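Plastic storage basket 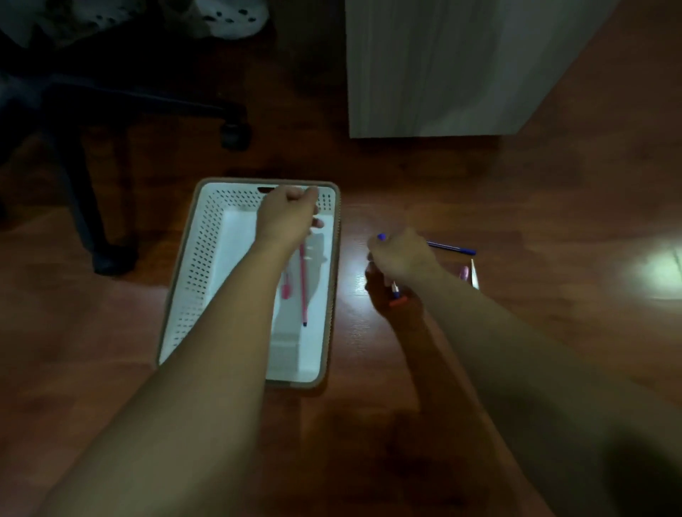 What it is

A plastic storage basket is a small open box, usually rectangular, with holes in the walls and no lid. People keep pens in them, or socks, or onions, or the batteries that may or may not be dead. I've been writing household entries for this site for a while now and this is the one I get the most mail about (I love that!), so I've expanded it quite a bit.

Walls and holes

The holes come in rows of small dots, or in slots, or in a sort of woven pattern that imitates cane. They save on plastic and let air move, and they also let you peek at what's inside without taking the thing off the shelf. For pens I like small round holes best. A thin pen can poke its tip right through a wide slot and then you're tugging at it with one hand and holding the basket with the other!

Many baskets have a solid bottom even when the walls are perforated. Check this before buying if you plan to store erasers, paper clips or pencil leads.

Handles

The common handle is an oval cutout near the top edge of a wall. Some baskets have one at each end, some have none at all, and the fancier ones have a hinged handle that folds down (mine always squeaks). A rim in a different color, beige on white for example, is mostly there for looks, though a thick rim is kinder to your fingers when the basket is full.

Sorting pens into one

My own method, for what it's worth: tip everything out on the floor, where you have room, and put things back a few at a time. Ballpoints go in lengthwise, all pointing the same way. Markers and highlighters are thicker, so I give them their own side. Anything without a cap gets tested on scrap paper first. Priya Nguyen-Tran, who edits these pages with me, sorts by color instead and swears it's faster. We've agreed to disagree.

Sizes and names

Shops can't settle on what to call them. I've seen "tray," "bin," "caddy" and "organizer" on what was plainly the same basket. The Jellia range goes by capacity, and its 800 ml size suits a modest pen collection. The 2000 ml one is better for craft supplies, glue bottles and all. Osano makes a shallower basket that fits in most desk drawers, but measure yours first, please!

Cleaning

Warm water, dish soap, and an old toothbrush for the holes. Ink on white plastic is stubborn, and rubbing alcohol on a cotton ball gets most of it off.

See also: Drawer dividers; Pencil cup; Desk tidy

Last edited June 25, 2026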